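Peer Support Program for Spinal Cord Injury Opens Second Intake
January 30, 2023

The Doditz Center for Rehabilitation has opened the second intake of its peer support program for adults living with a spinal cord injury. Applications will be accepted through the end of March.

The program pairs people who have recently left inpatient care with mentors who have lived with a similar injury for at least four years. Each pair meets twice a month, in person at the Prostasden building or by telephone. Topics are set by the participant and have most often concerned returning to work, driving, home access, and family life.

The first intake drew 400 applications. Mentors and participants logged 1,381 hours of contact, and most pairs chose to continue meeting after their term had ended. In response to written comments, evening appointments have been added and the application form has been shortened to two pages.

Family members may attend the first meeting if the participant wishes. Peer support does not replace medical care or counseling, and participants should continue to see their regular providers.

Forms are available at the Seol Street reception desk and may be returned there or by mail. Travel costs can be reimbursed through the Drokard Fund. Receipts must be submitted within the same month.

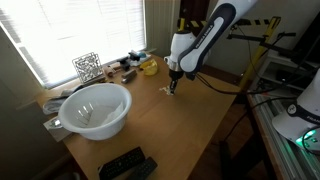
Franka Emika robotic arm above a wooden tabletop, with a white plastic bowl and a gray cloth.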